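Toilet seat slides sideways and won't stay tight

Posted in Bathrooms & Plumbing
336 views, 2 answers

mapplebeck_tenant
The seat on our toilet shifts left and right whenever someone sits down. I tightened it in January and it was loose again within two weeks. It's a plain white seat and lid on two plastic bolts, and I can't get a wrench in behind the bowl. Do I need a new seat, or is there some way to lock this one down?

Skultis
Probably the washers. Before you buy anything, raise the lid and the seat, take the seat by both sides and move it gently left and right. Watch the hinges while you do it. If the hinge posts move on the china, the bolts are loose. If the posts stay put and only the seat moves, the hinge itself is worn and tightening won't help.

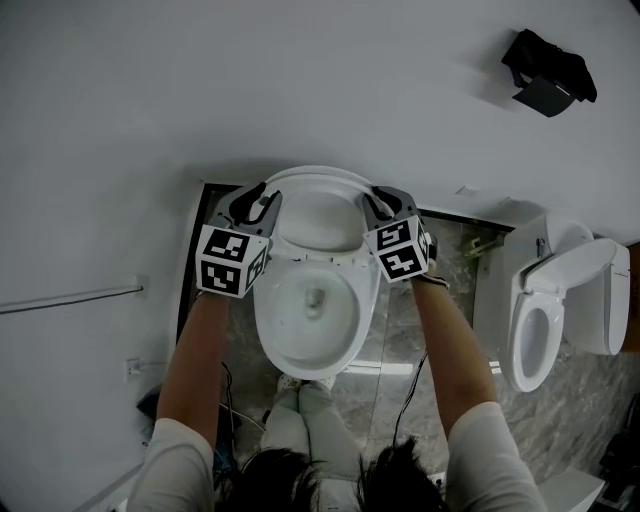 If the bolts are loose
Pop the caps on the hinges and hold each bolt with a flat screwdriver. Reach underneath and take the nut off by hand. Clean the china around both holes and let it dry. Put a rubber washer on top and another one below, line the seat up with the bowl, then tighten each side a little at a time. Hand tight plus a quarter turn. Any more and you can crack the bowl.

If the hinge is worn
Replace the seat. Measure between the bolt holes and the length of the bowl first, and check whether you need round or elongated.

Zakero
just get a new seat, they're cheap. mine did this for 700 days before I gave in

mapplebeck_tenant
It was the bolts. No rubber washers on there at all. Picked up a pack and will fit them tonight.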